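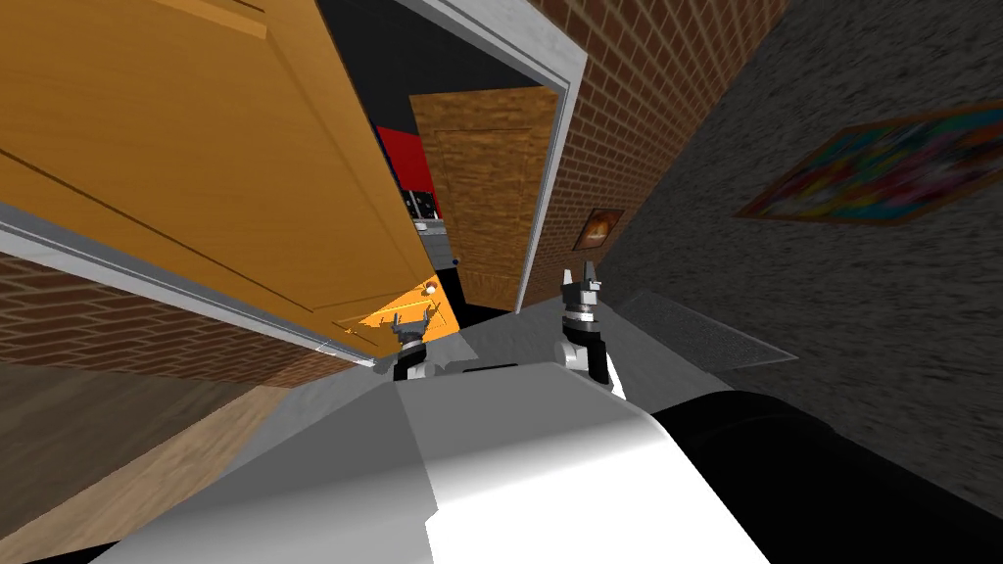

Both grippers out in front of the open door, in the simulated apartment we use for practice.

Frequently Asked Questions for New Operators

Welcome, and thank you for signing up to teach with us at Prokell! These are the questions that come up most in the first couple of weeks. If yours is missing, bring it along to any Thursday session and we'll happily talk it through.

Do I need any experience with robots?
None at all. Some of our best operators came to us from baking, sewing or driving a delivery van, and what they had in common was patience. You hold one controller in each hand, and the robot's arms follow along. Most people feel clumsy for the first hour and quite at home by the end of the second session.

Why do I start in simulation?
Everyone begins in Clito, our simulated apartment, before moving on to the real arms. You can bump the brick wall as often as you like in there (and you will, we all did), then reset the room and have another go. The demonstrations you record in Clito are used for training too, so please don't think of them as throwaway work.

Why is my view tilted?
You're looking out from the robot, and the view leans when its body and head lean. It can feel like standing on a boat at first. Try to move the body in small amounts, let the view settle, and only then reach with the arms. If you feel queasy, stop and take off the headset. There is no prize for pushing through it, and we'd much rather you had a glass of water and came back later.

What does a door demonstration involve?
In the basic version, you bring the robot up to a doorway, reach for the handle, move the door and let go cleanly. Later versions have you go on into the next room. Watch the edge of the door as well as the handle, especially when one gripper is working close to it, and keep the fingers open until you're sure of your approach.

Which hand should I use?
Whichever one reaches the handle comfortably. Please don't cross the arms, though. Keep the idle gripper somewhere you can see it, so it doesn't drift into the frame while your mind is on the other one.

How many demonstrations will I record?
A full set is 200, spread over 16 sessions. Sets can be paused for vacations, colds and school plays, so please just tell us.

What if I make a mistake?
Small wobbles are fine, and so is missing the handle and trying again. A calm recovery is a lovely thing for the robot to learn from! If you get properly stuck, press Discard and start over. Nothing bad goes on your record.

When do I move on to the real robot?
After 5 clean door runs in a row, you can book time at our Dornico workshop. A trainer stands beside you with the stop button for your first 2 visits.

Where do I find the controller settings?
Open the Duan panel and choose Hands. Arm speed is set to Slow for new operators, and we'd ask you to leave it there until your trainer suggests a change.

Page last updated 10/5/23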